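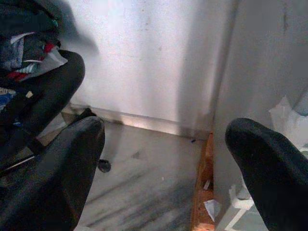

Wrist camera view with the gripper open, both fingertips showing.

4.2 Checking the wrist camera view

Now for the fun part: seeing the world the way your Nultier sees it!

1. Jog the arm until the gripper points at a bit of bare floor, then open the fingers all the way.
2. Bring up the live view. You want a black finger rising from each lower corner, with a clear gap between them.
3. If one tip is missing, loosen the camera collar, turn it a hair and snug it up again.
4. Save the view as your home picture. You'll love having it when you change fingertips.

Note: A grainy picture is fine in dim light. Repeat this check every 1,000 cycles.

Caution: Keep your hands clear whenever the arm is live.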